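Last updated: Jan 6, 2019

By Elsie Rakena

When Larasati Krishnan took over the lease on the old chapel hall in Skondimcombe, the first thing she did was turn off the heating. It had been running at full blast for years and most of the warmth was going up into the roof. The hall is 124 years old and was never meant to be comfortable.

She wanted somewhere to hang pictures by people who live nearby. Skondimcombe has no museum, and the nearest gallery is in Caswood, which charges painters 200 pounds a week for a wall. Krishnan charges 20, and she doesn't take a cut if something sells.

"I used to paint and I never showed anything," she says. "I couldn't afford to."

The first show opened with work by Filippos Kyriakidis, a retired bus driver who paints the estuary at low tide. He had kept his pictures under the spare bed. He sold four on the opening night and then went home early with a cold.

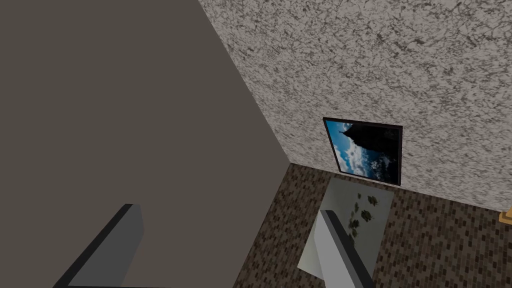
Kyriakidis has firm views on hanging. He thinks most people put pictures too high, and that a small one should be given more room than a large one. He also dislikes glass, as it throws back the windows. Krishnan lets each painter decide, within reason, and keeps a box of hooks and a spirit level in the kitchen.

Money is tight. The roof repair alone came to more than the first year's rent, and a grant of 500 pounds from the parish went on rewiring the porch. Lachlan Pearce, who runs the hardware shop across the road, gave her paint at cost and lent her a ladder. She still has the ladder.

Opening hours depend on who is free. In January the hall closes at three, when the light goes, and the evening drawing class moves to the back room of the pub. It has filled up quickly, mostly with people who hadn't drawn since school.

The next show is of prints made from farm maps of the Paewai valley. Krishnan hasn't settled on the order yet, and two of the frames are still at the joiner's.

Contact us | Copyright 2019 | Back to top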